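About Viltier

Viltier is a cooking school for adults, with a small shop attached.
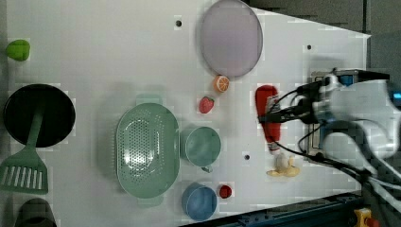 Do I need to know how to cook before I sign up?
Most people who take our first course have cooked very little. We start with how to hold a knife, how to salt water and how to tell when an onion is done, and we go on from there. If you already cook at home, you can skip the first course and join the second. Call us and we'll talk through which one fits.

How we started
Mechthild Plattner opened the school in two rooms above the old Hofstetter bakery on Gradach Street. She had cooked in hotel kitchens for 15 years and wanted regular hours. The first classes were on Tuesday nights and covered soup, bread and not much else. Students brought their own aprons and washed up in a single sink.

Zuweira Ayaaba joined as a second teacher and is now co-owner. She came from school catering, where she planned lunches on a tight budget, and she wrote our course on cooking for one or two people. It is still the course that fills first.

When the bakery closed we took over the ground floor as well. The big deck oven stayed, and we use it for the bread classes. Upstairs is now the office, a storeroom and a room for talks.

What we teach
There are four courses. Basics covers everyday vegetables, eggs, rice, beans and simple sauces. Second Course goes into meat, fish and pastry. Bread is taught on Saturdays and runs long - plan to be with us until mid-afternoon. Small Kitchen is for people with two burners, a short counter and not much storage.

Each course has a printed booklet with the recipes and room for notes. You keep it. We also keep copies of older booklets at the front desk if you want to look up something from a previous year.

Recipes are written for ordinary home stoves. We don't use equipment you would have to order specially. If a recipe calls for a food processor, the booklet gives a way to do it by hand, though it may take longer.

The shop
The shop sells flour, dried beans, spices and a short list of tools. The spice blend we get asked for most is Griltik, a mix of paprika, caraway, garlic and dried marjoram that Mechthild started making for the soup classes. We grind it in small batches, so it sometimes runs out before the weekend. Students can refill their own jars.

Groups and workplaces
We can take private groups on weekday afternoons. The room upstairs seats 60 for a talk or a tasting, but hands-on classes are kept much smaller. Send us the date you have in mind and any allergies in the group. Nuts and sesame are used in the building, and we can't promise that any dish will be free of traces.

Fees and help with fees
Course fees include ingredients and the booklet. A part of the shop's income goes into a fund for people who can't pay the full price. Last year the fund paid out $4,000. The form is one page long, and Zuweira reads every one. New applications are taken in April.

Finding us
The entrance is on the side of the building, past the bike rack. There is a ramp to the ground floor but no elevator to the upstairs room. Street parking is free after 6 p.m. The front desk is open on class days from noon until the last class ends.

Page last updated 19/05/2023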